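Home | Past Issues | Walking Tours | Archive | Contact

THE FERRYMAN WHO KEPT THE BOOKS

Most people who cross at Hordiienko Landing have no idea who it was named for. Pavlo Hordiienko came to the river in June 1871 with a wife, two sons and a flat-bottomed boat he had bought on credit. He ran the crossing for the next 11 years, and he wrote down every trip.

His ledger passed through the family and ended up in a trunk in Danodon, where his great-granddaughter found it under a stack of seed catalogs. It runs to 297 pages. Hordiienko noted the weather, the height of the water, the names of his passengers and what they owed him. Many never paid. He carried 84 families across during the flood of 1876 and wrote "no charge" next to each one.
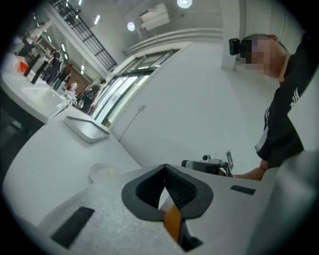 Orsolya Szűcs has spent the past two winters copying the ledger out by hand. She says the spelling is hard going but the numbers are clear – he was careful with money, even when he wasn't collecting it. Her typed copy now has 1316 entries, and Emil Steiner is matching the names against the county land records.

The first part of the copy can be read at the Danodon reading room on weekday afternoons. If your family farmed on the east bank before 1880, please write to Orsolya through the contact page.

This site uses cookies. Accept | Manage settings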